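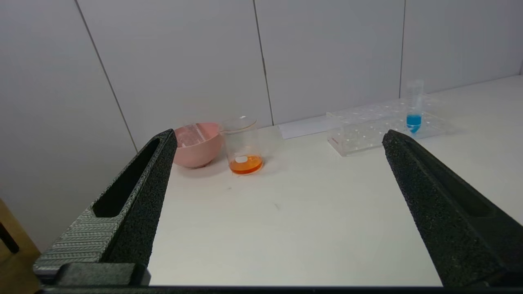
Bosta Bench Skills Room
Second progress report to the Luvard Fund
Prepared by Simone Portela
March 21, 2021

1. Where we are

The grant was for setting up one small bench where adults with no science background can learn to pour, measure and mix coloured liquids safely before they go on to the entry-level technician course. The bench is in use. I would stop short of saying that the method works, and the rest of this report explains why.

Since October we have run 23 sessions with 78 learners. Attendance has held up better than I expected. The first report leaned heavily on attendance, and I think too heavily. People come to a free session in a warm building for all sorts of reasons, and a full list tells the Fund very little about whether anyone can fill a tube to the line.

2. The bench

We kept it plain. There is a white table against the white wall panels, a clear acrylic rack, a clear beaker and a pink plastic bowl. Omoregie, who supplied the rack and tubes, had quoted for a much fuller set with stands, clamps and a splash screen. We turned most of it down. I still think that was right, although Ifeoma Osagie, who leads the sessions, would have liked a second rack and has said so at every meeting.

The white top was my choice and I am now less sure of it. Spills show up well, as was intended. So does everything else. It has picked up small marks and scuffs already, and learners waste time rubbing at old ones in case they are fresh drips. A pale grey mat might do the same job and could be thrown away. I have asked for a price and not yet had one.

The pink bowl was bought as a stopgap for used pieces. It is too wide for the table and gets pushed to the back, where shorter learners have to lean over the glassware to reach it. The proper waste tub was ordered with everything else and has been "on its way" for a long time.

3. The colour exercise

This is the part the Fund asked about. Learners move a small amount of coloured water from a beaker to a tube, note the level and then repeat with a second colour. We use orange and blue because the two can be told apart under any of our lights and because the blend is so unpleasant that a mix-up can't be hidden.

The volumes are kept small on purpose. A shallow layer in the beaker is harder to pour neatly than a full one, and learners who begin with a full beaker get a flattering idea of their own skill. The supplier's teaching notes recommend half full. We followed them for the first few sessions and I saw no sign that it helped anyone later on.
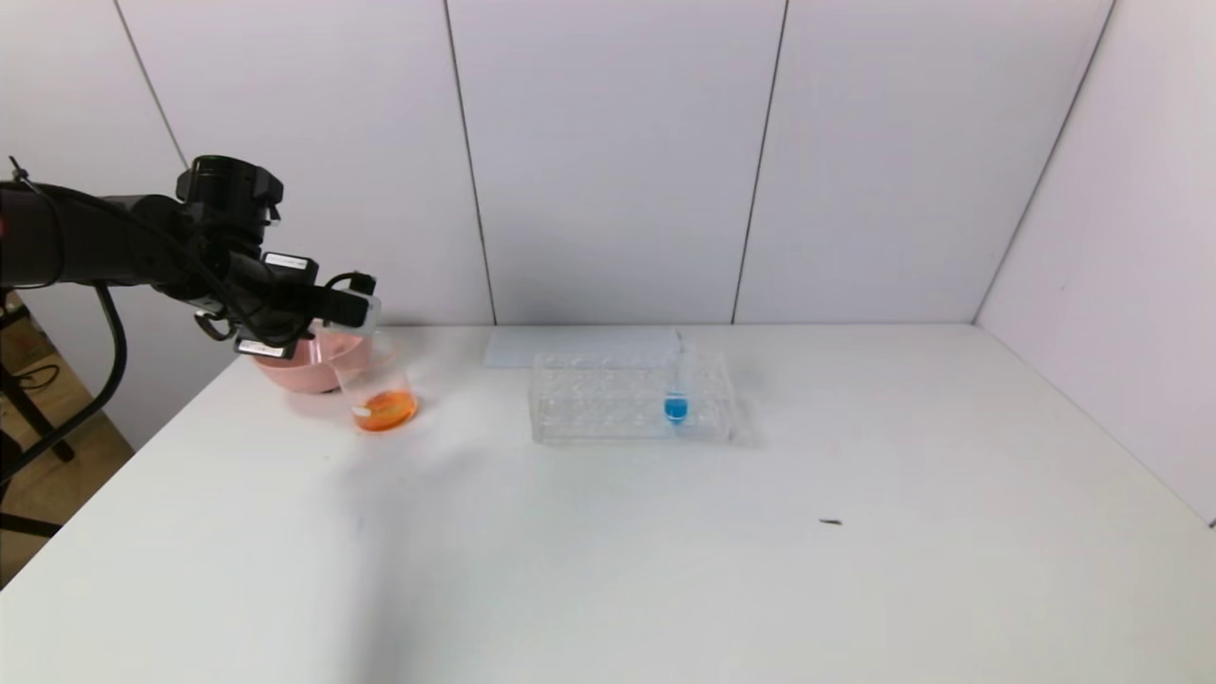 The colour exercise: orange in the beaker, blue in the single tube in the rack.

Ifeoma's view is that the exercise builds confidence. I don't doubt it. What I can't find in our records is any evidence that it builds accuracy. The sheets learners fill in ask them to write down the level they reached, and almost all of them write down the level they were told to aim for. When I checked 3 sets of tubes against the sheets myself, none of the sets matched. That is a tiny check and I would not hang much on it, but it was enough to make me stop using the self-recorded sheets as a measure of progress. The chart in our first report was drawn from those sheets. Please disregard it.

From next month Ifeoma will read the tubes herself after learners have left. It will add time at the end of each session and she has agreed to it with some reluctance.

4. The Vinetti course pack

The Fund suggested we try the Vinetti pack alongside our own material. We did, with two groups. The printed cards are clear and the drawings are good. The claims on the front of the folder are another matter. It says that learners reach "technician standard" after four exercises, without saying whose standard or how it was tested. I wrote to ask and was sent a second copy of the folder.

Our own learners on the pack did no better or worse than the rest, so far as I can tell, and given what I have said about the sheets I can't tell very far. I would not renew it on this evidence. If the Fund has seen results from other rooms using it, I would be glad to read them - preferably ones the publisher didn't write.

5. Tidying and small items

Clearing down has been our weakest point. The large pieces get put away because they are hard to miss. It is the small, thin things that stay behind on the table: a pin, an offcut of wire, the sort of bit that ends up in a sleeve or under somebody's palm. I had assumed a white surface would take care of this, as anything dark would stand out.
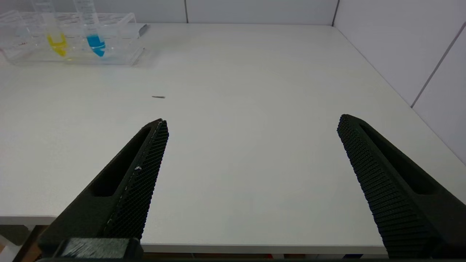

It does stand out, and people walk past it all the same. We have put a line about it on the closing checklist, and the line gets ticked whether or not the table is clear. My own feeling is that a checklist filled in by someone with their coat on is not worth the paper. Ifeoma now does a last look over the top with the learners still in the room, which has gone better, though it has only been going a short while and everyone is on their best behaviour when a thing is new.

The rack needs a place of its own too. At present it moves about the table from session to session, and clear acrylic against a white wall is easy to catch with an elbow, especially when it is holding tubes. A strip of coloured tape along the front edge would probably do.

6. Money

We have 610 pounds left in the equipment line. I propose to hold it until the waste tub arrives and the mat has been priced. Ifeoma has asked for the second rack to come out of the same line. I have no strong objection, but I would like to see one rack used properly before we pay for another, and the readings from the next block should show us whether the queue at the rack is a real problem or just how the sessions happen to be timed.

We are not asking for an increase.

7. What we will send next

The next report will contain Ifeoma's tube readings for every session, including the poor ones, and the checklist results set against what was found on the table afterwards. If the readings show no improvement between a learner's first and last visit, I will recommend that the colour exercise is dropped and the time given to weighing.

Simone Portela
Bosta Bench Skills Room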